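Sorting Small Parts at the Bench: Tray Layout and Labeling
Term project report, Bondstead workshop course
2026-02-07

1. Background

The parts store at Bondstead hands out small components in mixed bags. Students in the September intake told us they lost a lot of bench time looking for the right piece, and that returned parts often went back into the wrong bin. Our project looked at how the work surface itself should be laid out so that sorting goes faster and fewer parts are misplaced.

2. Method

We worked through 1177 parts from the Nudstead stock list. Of these, 866 were sorted with the old layout, where the tray sat at the back of the bench and labels were kept on a sheet of paper. The rest were sorted with the new layout, with the tray at the front edge and the label on the part itself. The bench surface is 800 mm deep. Each sorter did 5 sessions. Labels were printed on the Florkotness printer in the office, and the bin plan was taken from the Bednárik handbook with small changes.

3. Results

Misplaced parts dropped under the new layout. Most of the remaining errors were parts with worn labels. Sorters also said they reached across the bench less. We did not time the returns, so we can't say whether putting parts back is faster.

4. Surface and labels

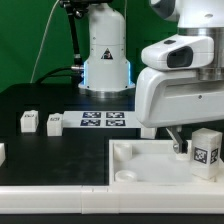
Label position turned out to matter more than label size. In the first sessions we put labels on the sides, and sorters had to pick up every block to read it. We moved them to the top face, as on the white block farthest left, where the dark print stands out well. The black work surface helps too, as white parts are easy to find on it. We would keep both in any later setup.

5. Further work

The worn labels should be replaced with a tougher stock. We also want to repeat the test with dark parts, which we left out this term.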